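Filed under: Home Robots > Guides > Laundry

How to test a folding task before you hand it to a machine

People ask me whether a robot can fold laundry yet. The short reply is that some can fold some things, slowly, when the piece is laid out for them first. If you want a more useful reply for your own house or shop, break the chore into steps and test each one with a pair of grippers held in your own hands. You will find out in an afternoon where a two-finger jaw copes and where it gets stuck.

Lilibeth Evangelista and I wrote this up from our notes for the Kunik folding trials.

What you need: two hand-held grippers, one plain piece of cloth, a bed or a wide table, and a timer. A bed with a fitted sheet is a fair test surface. It gives a little under the jaw, which helps you get under an edge, but a wrinkled sheet is also easy to pinch by mistake.

Step 1. Drop the cloth on the bed in a heap. Find one corner using only the grippers. This is the hardest part of the whole job, for you and for any machine. Our limit is 48 seconds. If you go past it, write "fail" and lay the cloth out by hand.

Step 2. Take one corner in each jaw and pull the edge tight.

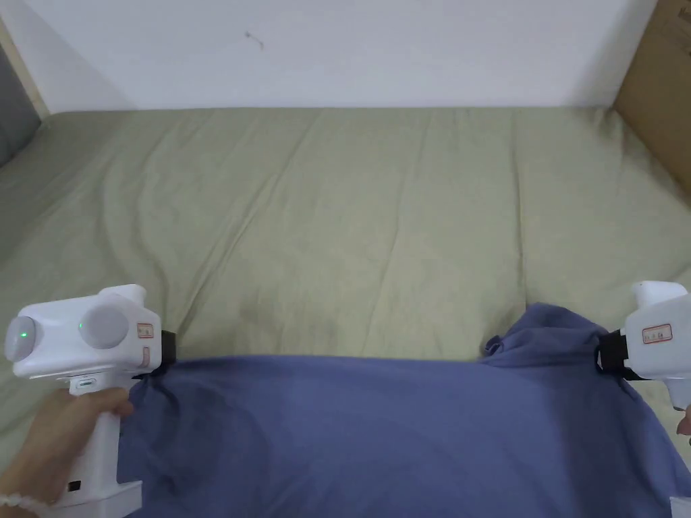

Both corners held, blue cloth pulled taut over the green sheet.

Look at the cloth next to each jaw before you go on. If it bunches at one side, you have taken too big a bite, and the fold will come out crooked at that end. Let go of that side only, keep the other one closed, and take the corner again closer to the tip. A person does this with a thumb and doesn't notice. A gripper has no thumb to roll the cloth with, so it has to open, lose the edge, and find it again.

Step 3. Lift the edge clear of the bed and carry it over to meet the far edge. Keep both hands moving at the same speed. Lower it, then open both jaws together.

Step 4. Flatten the fold. Use the side of a closed jaw and push from the middle outward. Don't press down hard or you will drag the bottom layer along.

Do the whole thing 14 times and mark where each try went wrong. With fewer tries you mostly learn how clumsy you are on the first few. Our own 14 tries took over 22 minutes, not counting breaks.

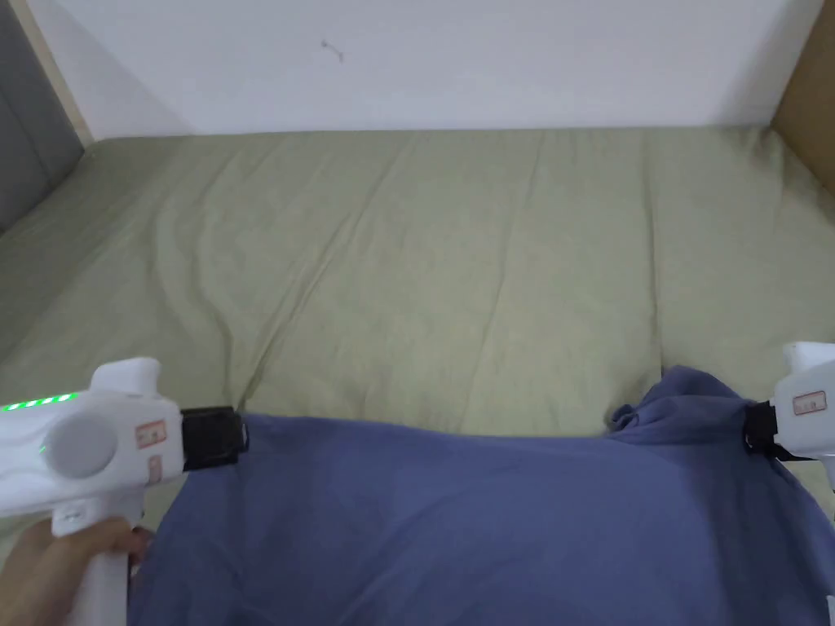 Guides: Reading Your Results

Sort your fails by step. If most of them are in step 1, the task is not ready for a machine unless somebody feeds it one flat piece at a time. That can still be worth doing in a shop with a steady stream of towels. At home it saves very little – you have done half the work by the time the cloth is flat.

If most fails are in step 2, try a heavier cloth. Thin fabric slides and creases at the jaw. If you had four or fewer fails in total, move on to a shirt with sleeves and start the count over.

Eglė Ramanauskas
Posted 4/22/20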